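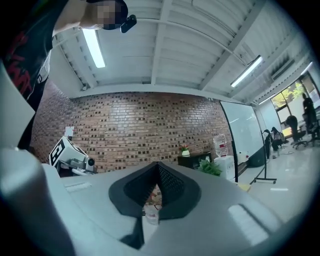

Hanlow wanted to know, before going any further, whether the nightly load could be pointed straight at the live tables and the staging area skipped altogether, the whole thing being over in a minute either way. It can. The setting exists, it is called Direct Write, and the support desk can usually tell who has switched it on by the tone of the first email.

Search the guide Search Clear

Last updated: December

4. Scheduling your first load

You should have a working connection to your source by now. If the light next to its name on the Sources page is still amber, go back to section 3. Amber does not turn green out of pity.

4.1 Create the job

1. Open Jobs and choose New Load.
2. Pick your source from the list. Drirkisik shows sources in the order they were added and will not be talked out of it.
3. Type a name for the job. "Test" is taken. So is "Test2", and so is "Test_final".
4. Under Target, choose Staging.
5. Set Batch Size to 2000 rows. Larger batches are allowed, and your database administrator will be in touch.
6. Press Save. The job appears with the status Idle.

Note: Job names can't be changed once the job has run. Spelling mistakes made here will be read aloud in meetings for years. 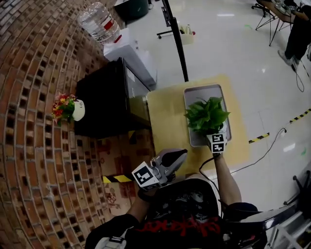

4.2 Match the columns

1. Open the job and go to the Columns tab.
2. Press Suggest Matches. Drirkisik compares the names on both sides and fills in what it can.
3. Check every line. It is a good guesser but a confident one, and has been known to pair "County" with "Country".
4. For dates, pick the format by hand. Leaving it on Automatic gives you American dates up to the twelfth of the month and British ones after that.
5. Set anything you don't need to Ignore. A blank line counts as an error and stops the load.

Caution: Sources exported from Jandar carry a hidden first column with no heading. Set it to Ignore before you press Suggest Matches, or every match will slide one place to the left.

4.3 Set the schedule

1. On the Schedule tab, choose Daily or Weekly.
2. Enter a start time. Avoid 2 a.m., when every other job in your organisation is already running.
3. Set Retries to 3.
4. Add an email address under Tell On Failure. Use one that somebody reads.
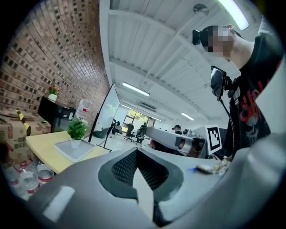

4.4 Run it once by hand

1. Press Run Now and stay on the page.
2. When the status changes to Loaded, open the staging table and compare the row count with the source.
3. If the counts agree, press Publish.
4. If they don't, open the log and look for code 215 (row refused) or code 46 (source went away). Any other code is listed in the Setiawan adapter notes, in no order anyone has managed to identify.

Caution: Publish overwrites the live table. There is an Undo button, but it undoes the last change to the schedule.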